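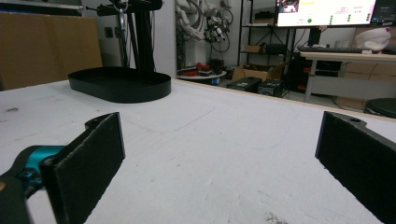

夹爪、白色台面和黑色椭圆托盘,后方为支架与货架。

柯内沃(Cornevo)招聘:自动化设备采购与预算规划专员(1名)

发布日期:2019-02-27
工作性质:全职,合同制,期限至10月底,之后是否续签视项目情况再谈
汇报对象:运营负责人

先说清楚这个岗位为什么设立

过去两年,我们在机器人和自动化设备上花的钱比计划多,得到的东西比计划少。供应商的演示视频我们看过很多,报价单也收了一抽屉,到了年底对账的时候,没有人能用一页纸讲明白哪台设备在干活,哪台设备在等配件,哪台设备当初就不该买。

公司下一轮设备预算的上限是500万元,分两批审批。管理层里有人希望尽快花出去,也有人(包括写这份招聘启事的人)认为其中相当一部分不应该花。我们要找的人,要在这两种意见之间拿出数字来。

如果您相信"上了机器人,人工成本自然就下来了",这个岗位大概不适合您。我们已经听过太多遍这句话,说这句话的人多数是卖机器人的。

您要做的事

一、梳理现有设备台账。目前登记在册的设备和附件共62项,包括机械臂、夹爪、控制柜、工控电脑、支架、线缆和各种转接件。台账由三个部门先后维护,编号规则不一致,有的条目只写了"夹具一套",有的连采购合同号都没有。请您逐项核对实物、状态、折旧和责任部门。

二、评估两份正在洽谈的方案。一份是布罗卡塔(Brorkata)的桌面抓取工作站整包方案,另一份是伊泰尔(Itell)的分项报价,夹爪、控制器、软件授权各算各的。前者看上去省心,后者看上去便宜。我们对这两个"看上去"都不放心。您需要把五年内的总费用算出来,包括授权续费、易损件、停机时间、培训、运输、报废处理,还有那些通常写在合同附件小字里的项目。

三、编制"克罗珀"(Cropper)项目的设备预算。该项目计划做小件物品的抓取和摆放,初步需求由技术组提出,清单上有11个工位。为什么是11个,我们问过,得到的回答是"场地正好放得下"。这不算理由。请您和技术组一起,从任务量倒推工位数,再谈买几套。

四、制定验收标准。以往的验收基本上是供应商工程师在现场跑一遍流程,大家鼓掌,签字。以后不能这样。每一份合同在签字之前,必须写明用什么物品测、测多少次、由谁来测、不合格怎么退款。供应商提供的样件一律不作为唯一依据。

五、管好杂项开支。夹爪指垫、台面、托盘、收纳箱、显示器支臂、插线板,单价都不高,加在一起每年都超支。请单独列一个科目,按季度公布。

六、参加供应商会议,并且提出让人不太舒服的问题。例如:贵司这台设备在没有贵司人员在场的情况下,连续运行过多久?有没有记录?能不能给我们看原始记录,而不是汇总图?

任职要求

1. 三年以上设备采购、成本核算或生产计划经验。做过自动化项目更好,没做过也可以谈,但您要能看懂技术协议。

2. 熟练使用电子表格。我们不需要漂亮的仪表盘,需要公式正确、来源可查、别人接手能看懂。

3. 能读英文报价单和技术手册,能写简短明确的英文邮件。

4. 愿意到现场去。这个岗位每周至少有两天在设备间,蹲在地上对序列号、拆箱清点、看技术员怎么换指垫,都是日常。只想在会议室里做预算的人,做出来的预算我们已经有好几份了。

5. 敢于写"不建议采购"。如果您过去写过这样的意见,请在求职信里讲讲当时的依据,以及最后的结果。结果证明您判断错了也没关系,我们想知道您是怎么发现的。

不作要求的

不要求机器人专业学历,不要求编程能力,不要求有供应商人脉。最后一项如果有,请主动说明。凡与候选供应商存在亲属、持股或近两年内雇佣关系的,不能参与相应方案的评审,隐瞒者一经查实即解除合同。

待遇

月薪面议,试用期两个月,试用期工资不打折。五险一金按当地规定足额缴纳。餐补、交通补贴按公司统一标准执行。

绩效奖金与采购金额无关,也不与"节省金额"直接挂钩。以前试过后一种办法,结果是大家先把预算报高,再把它"省"下来。现在的奖金看两件事:预算与实际支出的偏差,以及设备投用半年后的实际使用率。目前在册设备的平均使用率低于70%,这个数字本身也不太可靠,因为"通电"和"干活"在旧台账里算同一种状态。重新定义使用率,也是您上任后要做的。

我们能提供什么,不能提供什么

能提供:完整的历史合同和付款记录查阅权限;一名技术员协助清点实物;直接向运营负责人提交书面意见的渠道,中间不经过需求部门修改。

不能提供:保证您的意见一定被采纳。最终决定由管理层作出。我们能承诺的是,您的意见会原文附在审批材料里,不删减。

也请不要期待一个整齐的起点。线缆要理,箱子要开,有些东西放在架子上很久没有人问过。技术组的同事都很忙,对"又来一个管预算的"不一定热情,需要您自己去建立信任。

应聘方式

请准备以下材料,合并为一个文件,通过公司招聘页面提交:

个人简历,不超过两页;

求职信一封,说明您为什么对这份工作感兴趣,以及您对本启事中哪一处说法不同意;

一份您做过的成本分析或采购比较,可隐去公司名称、单价等敏感信息,保留计算思路。

初筛通过者会收到一份脱敏的报价单,请在三天内写一页书面意见。这份作业按固定标准支付酬劳,无论是否录用。之后是一轮现场面谈,地点就在设备间,届时会请您看一看现有的工作台和附件,谈谈您会先从哪里查起。

本岗位招满即止。猎头和供应商推荐的人选请同样走公开流程,不另设通道。关于薪资范围和合同期限的问题,可在提交材料时一并写明,我们会在面谈之前书面答复。

柯内沃 运营部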